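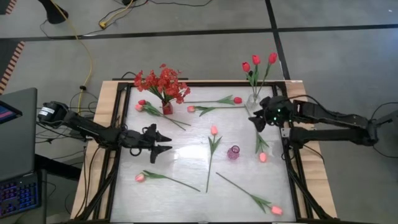

Stem drag is a fault in robot flower arranging where a stem the gripper isn't holding gets caught and pulled along with one that it is. I keep this page for people running the Nisine two-arm table, but the fault shows up on any setup that picks long, thin things off a flat surface.

The name comes from the Warkier manual, and I like it better than "snag," which people use for cables too. What happens is simple enough: two tulips lie crossed, the arm closes on the upper one, and a leaf from the lower one rides up between the fingers. The arm has no idea (the grip reading looks fine!) and off it goes to the vase with extra baggage. 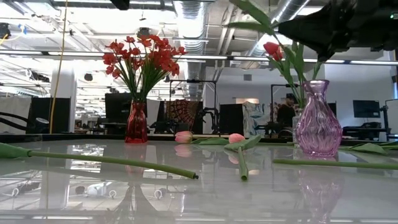 The worst case I know of came in March, after 3570 logged picks on the Berrada controller. A trailing stem hooked the neck of a glass vase and tipped it off the table. The force limit should have stopped the arm, but it had been set to 200 newtons during a calibration and left there - a silly number for flowers, and my own mistake. Glass went nearly 4 meters across the floor. We were all outside the tape, thank goodness.

Causes

Crossed stems are the big one. Shiny tabletops come next, as the Sela vision software can take a reflection for a leaf.

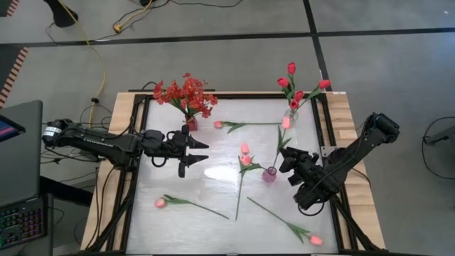
Prevention

Spread the loose stems apart before a run, and check the force limit every single time you start up. I also have the arm pause for two seconds after each lift - it's slow, but a passenger often drops off by itself. If glass breaks, hit the stop, cut power to both arms and only then go in with a broom.

See also: double pick, cable snag, force limits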